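Hello! I run the little bath toy and duck race stall page for the Sestton summer fair, and the same questions land in my inbox every August, so I've put my answers in one spot. If yours isn't covered, use the contact form and I'll get to it, usually on a Tuesday when the house is quiet.

## Do I have to live in Sestton to enter a duck?

No, anyone can. We get plenty of people over from Drimow, and last year one family drove in from Bellon with a whole carful of cousins. You only need to be on the bank by the start if you want to cheer (please do, it's dull without shouting).

## How much is it?

£2 a duck, or 6 ducks for a tenner. Cash or card, both fine. The money goes towards the new footbridge railings, which we've been saving up for since the old ones went rusty.

## Can I bring my own duck?

Yes, in the Open Race! The main race is for our numbered ducks only, but the Open is a free-for-all and I love it. Any colour, any silly hat, as long as it floats and it's no bigger than a bag of sugar. 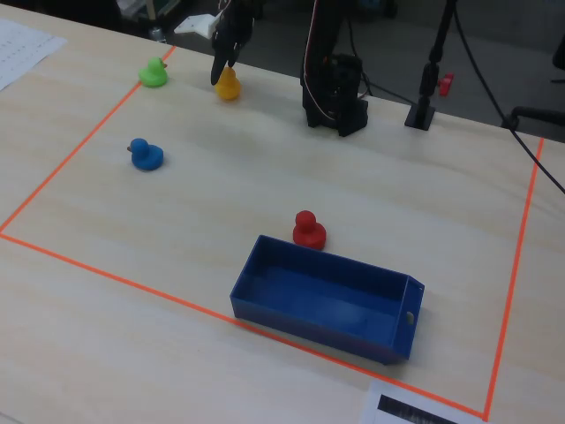 *Green, yellow, blue and red, all welcome in the Open.*

## Where do I write my number?

On the bottom, in permanent marker, and do let it dry overnight. Biro comes straight off. I've tried nail varnish too and it's lovely and bright, but it chips when the ducks bash into the weir.

## My duck keeps tipping over. Help?

Oh, I know this one well! Most cheap ducks are light at the bottom and roll on their side the moment they touch water. Pop a coin or a bit of modelling clay underneath, stick it with waterproof glue, and test it in the washing-up bowl. Move the weight forward a little if the tail sinks. It took me an entire evening to get mine sitting straight and I enjoyed every minute.

## How long does the race take?

It depends on the rain. After a wet week the winner can be home in 6 minutes, and in a dry spell I've stood there for 26 with my tea going cold. The course runs from the mill steps to the Thaweesak café garden, which does very good noodles, by the way.

## How do you get them all back? 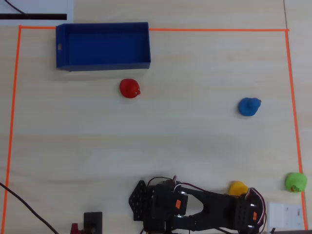

Collecting is the job I get asked to explain most, and it's simpler than it looks. We string a net across at the café and scoop from the bank with long-handled pond nets. Open Race ducks then go into a low-sided plastic bin like the dark blue one, so you can look in and spot yours without tipping the lot out. The numbered ones go in sacks and come home with me for a rinse.

## Can children help with the scooping?

From the bank, with a grown-up beside them, yes. Nobody goes in the water, not even if their favourite duck is stuck in the reeds. We have a very long pole for that.

## What if it rains?

We race. If the river's too high we move it back a week and your ticket still counts.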